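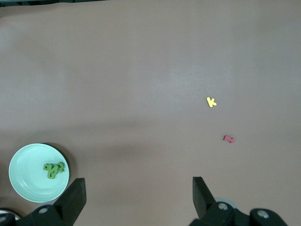
# Spacing and mounting loose letters on a painted board

This page covers letters glued one at a time to a flat painted board for indoor use. It applies to foam, cork, card and thin wood. Cast metal letters with studs need drilled holes and are covered on the page for exterior signs.

The worked example is a single-line board reading GRANDAR, with a face 1,000 mm wide.

## Materials

- Painted board, fully cured
- Letters, plus one spare of each vowel
- Low-tack masking tape, 25 mm wide
- Steel rule and a soft pencil (2B)
- Paper strip, at least as long as the line of text
- Contact adhesive or double-sided tape, depending on the letter material
- Clean cotton cloth
- Flat scrap board and a small weight

Check the adhesive label before buying. Solvent-based contact adhesives dissolve many foams. Water-based versions are slower but safe on most of them. Test on the back of a spare letter and leave it overnight.

## 1. Prepare the board

Wipe the face with a barely damp cloth and let it dry. Sand any drips flat with fine paper and wipe again. Gloss paint should be scuffed lightly where the letters will sit. Matte paint can be left alone.

Paint that feels dry may still be soft underneath. Press a thumbnail into an edge that won't show. If it leaves a mark, wait.

## 2. Work out the line length

Lay the letters face up along the edge of the paper strip, touching. Measure from the left side of the first letter to the right side of the last. This is the solid length.

Subtract the solid length and both side margins from the board width. Divide the remainder by the number of gaps, which is always one fewer than the number of letters. The result is the average gap. It is only a starting figure, and very few gaps in the finished line will match it.

If the average gap is wider than half a letter, the text will read as separate characters. Increase the side margins or use larger letters.

## 3. Adjust the gaps by shape

Equal measured gaps do not look equal. The eye compares the area of background between two letters, so the shapes on either side matter more than the distance between them.

| Pair | Example | Gap |
|---|---|---|
| Straight to straight | HI, NI | Widest |
| Straight to round | IO, NG | Slightly less |
| Round to round | OO, DO | Less again |
| Open to straight | KI, LI | Less than straight to straight |
| Diagonal to diagonal | AV, WA | Smallest, may overlap vertically |

K, L, T and R carry open space on one side. K is the usual source of trouble in the middle of a word, as the area between its arms adds to whatever gap follows it. Set the next letter closer than the table suggests, then step back and check.

In GRANDAR, both RA and AR are open pairs and should be tightened. The time saved there goes to ND, the only straight-to-straight pair in the word, which needs the widest gap.

To check the line, cover all but three letters with paper. The middle one should look centered. Move along one letter at a time and repeat to the end. Then view the whole line upside down, where uneven gaps are easier to see.

## 4. Transfer the layout

1. Mark the left and right side of every letter on the paper strip.
2. Run masking tape across the board with its upper edge on the baseline.
3. Tape the paper strip just below the baseline and copy the marks onto the masking tape.
4. Remove the strip. Stand each letter on the tape edge, between its marks, and check again.

Round letters such as O, G and S should drop slightly below the baseline. If they sit exactly on it they look too small.

## 5. Glue

Start with the middle letter and work outward, so that any error is split between the two ends.

Apply adhesive to the back, staying 3 mm in from the edge. With contact adhesive, coat the board as well and wait until both faces are tacky. Lower the bottom of the letter against the tape first, then roll it upward. Do not slide it.

Cover the finished line with the scrap board and add the weight. Heavy weights leave permanent dents in foam. Leave it for the full time given on the adhesive label.

## 6. Finish

Peel the tape back on itself at a low angle. Remove pencil marks with a soft eraser. Rub away adhesive squeezed out at the edges with a fingertip once it turns rubbery. Hang the board when the last letter no longer shifts under light sideways pressure.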